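Brerovex Scalp Serum: Frequently Asked Questions
Technical answers for salons and home users 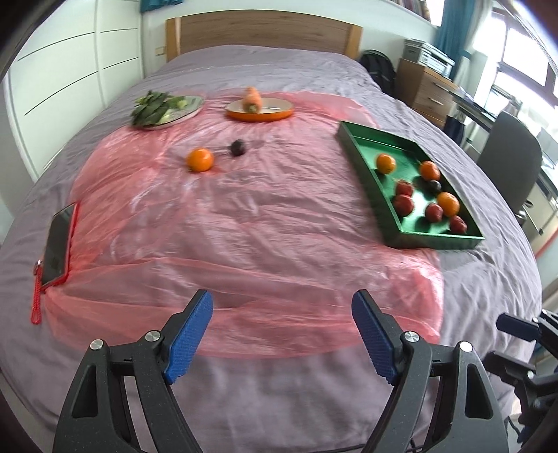
Issue 40, page 2

What is Brerovex?
Brerovex is a leave-on scalp serum for dry, flaking or tight scalps. It is water-based, contains no silicone and is not rinsed out. It is not a shampoo and does not replace one.

What is the difference between Formula 196 and Formula 2201?
Formula 196 is the original serum. Formula 2201 uses the same humectants (glycerin, panthenol, sodium PCA) in a thinner base, without added fragrance. It spreads faster on dense hair and leaves less residue at the root. Both are sold in the same bottle; the formula number is printed on the bottom, next to the batch code.

How is it applied?
Part the hair in sections. Place the dropper tip close to the scalp without touching it and release two or three drops per section. Spread with the fingertips. Do not rub with the nails. A full application on medium-density hair uses one dropper. Let it dry before using a hair dryer or flat iron.

Can it be used on wet hair?
Yes, if the hair has been towel-dried. On dripping hair the serum is diluted and runs toward the ends.

How often should it be used?
Once a day for the first two weeks, then every other day. People with oily roots may prefer twice a week from the start.

Does it contain acids?
Formula 196 contains a low level of lactic acid, used to adjust pH. It is not an exfoliating product. Formula 2201 is adjusted with citric acid.

Can I use it with Zomgate?
Zomgate is a clay scalp mask and leaves the scalp drier than a normal wash does. Use the mask first, rinse until the water runs clear, then apply the serum. Do not mix the two in a bowl. The clay binds part of the humectants and the result is a paste that is hard to remove from hair.

Can it be used on colored hair?
Yes. Wait 72 hours after permanent color or bleach. Semi-permanent color needs no waiting time, but pale pastel shades may fade slightly faster near the root with daily use. Salons should do a strand test first.

Is it suitable for braids, locs or extensions?
Formula 2201 is the better choice. Apply along the parts only. Keep both formulas away from tape and glue bonds, as glycerin softens some adhesives.

Should I do a patch test?
Yes. Apply one drop behind the ear and leave it for 24 hours. If there is redness, swelling or itching that lasts, wash the area and do not use the product. Anyone under treatment for a scalp condition should ask a doctor or pharmacist first.

My scalp tingles after application. Is this normal?
Slight tingling for a minute or two can occur on very dry skin. Burning is not normal. Rinse with lukewarm water and stop use.

The serum has turned cloudy. Can I still use it?
Cloudiness below normal room temperature comes from the thickener and clears when the bottle warms up. Do not heat the bottle. If the serum stays cloudy after a day indoors, or if the smell has changed, return it.

How long does it keep?
Unopened, until the date on the carton. After opening, six months. Store upright with the cap closed, out of direct sun. A bathroom shelf is acceptable – a window sill is not.

Will it stain pillowcases?
Both formulas are uncolored and wash out of cotton and polyester at normal temperatures. Silk can show a water mark if the serum has not dried. Applying it an hour before bed avoids this.

What changed in March?
The dropper. The old glass pipette was replaced by one with a narrower opening, which gives a smaller drop. If you were using two drops per section with the old pipette, use three. The formulas have not changed.

Are refills available?
Refill pouches are sold for Formula 196 only. Rinse the bottle with boiled, cooled water and let it dry fully before refilling. Do not top up a bottle that still has serum in it.

Where is it sold?
Through the Chu salons and the Onlow mail-order counter. Onlow does not ship opened testers.

Who do I contact about a reaction or a faulty bottle?
Keep the bottle and note the batch code. Write to Nizar Zoubi, Product Support, at the address on the carton. Include the formula number and the date of first use.

Last revised April 9, 2015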